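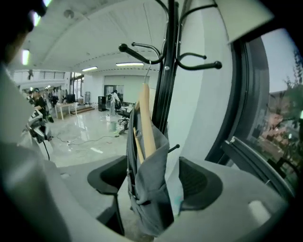 Cardigan amnesty, round two

The office thermostat at Dostent has been repaired, which means it is now cold on both floors. Saimi Vuorinen asks that anyone who left knitwear here over the winter claim it by September.
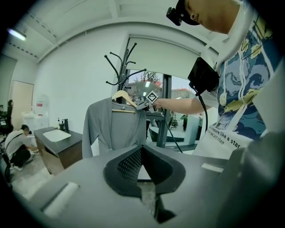 Lost property, continued

Also unclaimed: 20 umbrellas and one left shoe. Narayanan Namboodiri says the shoe is not his - he has said so twice. The rest goes to the Tekimier charity shop. 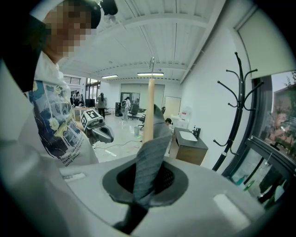 Sunflower yellows and night-sky blues on a white hoodie.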